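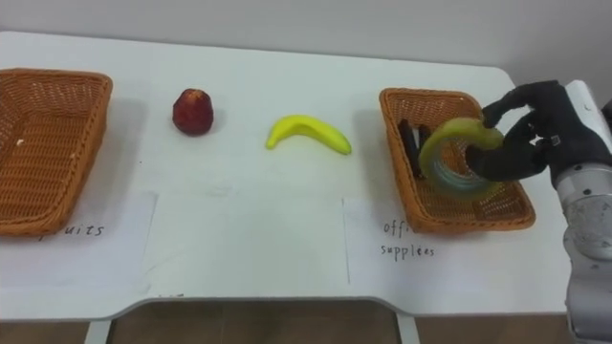

Sorting practice with the Cultex kit: tape over the office supplies basket, apple and banana still on the table.

About us

We are Arango, a small company in Utthorpe that makes one thing: a tabletop sorting kit called Cultex, for people who want to teach a robot arm to tidy up. Colleges use it, a few research groups use it, and so do firms that have just bought their first arm and would like something sensible to do with it on day one.

There are five of us, and between us we have packed every kit that has ever gone out of the door. We love this work. Watching an arm go from waving about over a table to putting things away is still the best part of the week, and we have seen it a great many times now!

How it started

Ghazala Khattak was teaching evening classes in automation and had grown tired of coloured blocks. Every course seemed to use them, and her students (most of them working adults, many from warehouses and care homes) kept asking when they would get to pick up something real. So she brought in fruit and the contents of her desk drawer, wrote two labels by hand, and asked the class to get the right things into the right baskets.

It took the whole evening and they didn't want to go home. Dennis Ackroyd was in that class. He had spent years repairing packing machines and he began building a better version in his garage the following June. The first kits were sold from there, and the garage still holds our spare baskets.

What the kit is

Cultex is a set of everyday objects, baskets to put them in, paper and a pen for the labels, and a course book with 3 levels. You bring the arm and the table. The book assumes that the arm already moves and that somebody in the room knows how to stop it.

Level one is plain picking and placing. The learner guides the arm by hand or by remote control, whichever their set-up allows, and gets one object into one basket. Level two brings in the labels, and a mixed table, so that each object has a home and the arm has to go to the correct side. Level three is where learners collect their own runs and train the arm to do the sorting by itself, with a long chapter on what to try when it won't.

We chose the objects with a lot of care and a fair amount of arguing. A banana is a lovely shape to learn on, because the place you take hold of it matters. Apples roll. Pens lie flat and are a nuisance for thick fingers. Tape is our favourite - you can pinch the rim, or go through the middle, or try to take the whole roll from above, and every group we have met has had somebody who was sure their way was the proper one.

The labels stay handwritten. We did try printed cards and they looked very smart, but learners stopped changing them. With a pen and a sheet of paper, people make up their own groups, and then the interesting talks begin. Is a lemon a fruit or a kitchen thing? Where does a toy car go?

What it doesn't do

We don't sell arms or hands, and we don't take money from anyone who does. The kit has been used with simple two-finger grippers and with full hands, and the book has separate notes for each. Soft grippers are harder going at level two, mainly with the pens, and we would sooner tell you before you order. If you need a kit for fast work or heavy parts, ours is the wrong one, and we're happy to talk through what else you might look at.

Who we are

Ghazala Khattak writes the course book and still teaches one evening class.

Dennis Ackroyd looks after the objects, which means buying them, testing them, and dropping them on the floor.

Sobia Abbasi runs our workshops and answers most of the email. If you have rung us, you have probably spoken to her too.

Tuva Sandberg joined from Herum and looks after our customers there. She wrote the whole of the troubleshooting chapter.

Elias Farah handles the training software for level three, and has strong views on lighting.

Where we are now

As of October 28, 2022 we have sent out 1085 kits. A new edition of the book is being checked, with 4 extra exercises suggested by teachers, and anyone who already owns Cultex will get it free.

Visits

You are very welcome to come and try the kit in Utthorpe before you buy. Bring your own objects if you like (we enjoy that), as long as they fit in a basket and you don't mind them being dropped. Workshops run for small groups and include lunch. Write to Sobia through the contact page and tell her which arm you have and who will be learning on it.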